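Stirneck Twin-Choke Rebuild Kit for Ferraro Coupés

If you own one of the little Ferraro coupés you'll know the carburettors are half the fun and most of the swearing. The Stirneck kit covers both bodies of the twin-choke setup and suits the early cars as well as the later ones with the revised linkage. It comes with gaskets, needle valves, diaphragms, accelerator pump seals and a fresh set of jets – the proper ones, stamped on the shoulder so you can read them without a magnifying glass!

We've fitted this kit to 7 customer cars and to Assunta Guerra's hillclimb car, which had been idling like a bag of spanners for years. She drove it home on a Tuesday night and rang us from the driveway.

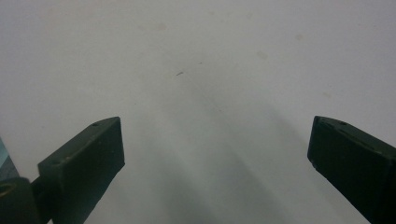
Main jets are size 141 as standard. If you've got a Festell exhaust on the car you may want to go up a step, and we can swap them before the kit leaves the workshop. Just put a note on your order.

The spindle bushes are sold separately. Ifigeneia Sotiropoulos turns them for us in batches, so there can be a wait, usually some 5 weeks. Worn bushes let air in and you'll never get it tuned, so check yours for play first.

Does not fit cars converted to the Steltach single carb.

Contents: parts for 2 carburettor bodies, float height gauge, printed instructions with colour diagrams. Allow an afternoon, and soak the bodies overnight if they're gummed up.

14 comments
3 shares
Last updated: December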